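How Magnets Stick to Things
By Shona Sheehan

You have probably used a magnet today. There may be one holding a drawing on your refrigerator. There is one inside most speakers, and strips of magnet often run along the edge of a refrigerator door to keep it shut.

A magnet is a piece of material that can pull on certain metals without touching them. The space where it can pull is called its magnetic field. You can't see the field, but you can feel it when you bring a magnet close to a steel spoon.

Many whiteboards have a thin sheet of steel under the smooth white surface. A small round magnet pulls on that steel and stays where you put it. 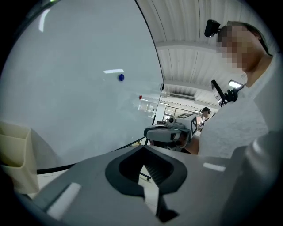 What do magnets pull on?

Most people say "metal," but that is only partly right. Magnets pull strongly on iron, nickel and cobalt. Steel is made mostly of iron, so magnets pull on most kinds of steel too. They do not stick to aluminum foil, copper pipes or gold rings.

Wood, glass, paper, cloth and rubber are not pulled in any way you would notice. A magnet can still work through them if they are thin. When a magnet holds a sheet of paper to a board, it is pulling on the steel behind the paper. Add more sheets and the steel is farther away, so the pull gets weaker. After enough sheets the magnet slides down or falls.

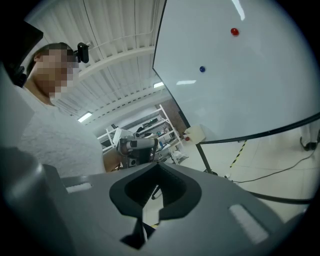

A magnet will not stick to a T-shirt.

Two ends

Every magnet has two ends, or sides, called poles. One is the north pole and the other is the south pole. On a flat round magnet the poles are usually the two faces.

A north pole and a south pole pull toward each other. Two north poles push apart, and so do two south poles. If you cut a magnet in half, you get two smaller magnets, each with its own north and south pole.

The Earth is a magnet as well. Its field turns the needle of a compass so that it lines up roughly north and south.

Try it: how many sheets?

You will need a flat magnet, a steel surface and some scrap paper.

1. Hold one sheet of paper against the steel and put the magnet on top.
2. Let go. If it stays up, add another sheet.
3. Keep going until the magnet slips. Write down the last number that worked.
4. Try a different magnet.

Brayan Urrego's class tried this in May. Their weakest magnet held 2 sheets and their best one held up to 7.
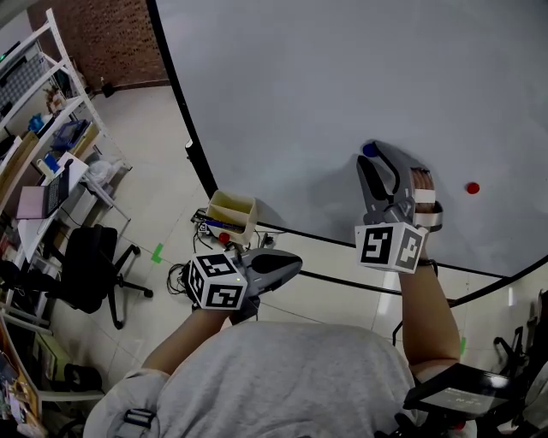

A small dark blue disc on a white table.

Keep magnets safe

Never put a magnet in your mouth. Swallowed magnets can pull together inside the body and cause serious injury. If you think someone has swallowed one, tell an adult right away. Keep strong magnets away from bank cards, and ask an adult before using them near anyone with a pacemaker.

Words to know

Attract: to pull toward.
Repel: to push away.
Pole: one of the two ends of a magnet, where the pull is strongest.
Magnetic field: the space around a magnet where it can pull or push.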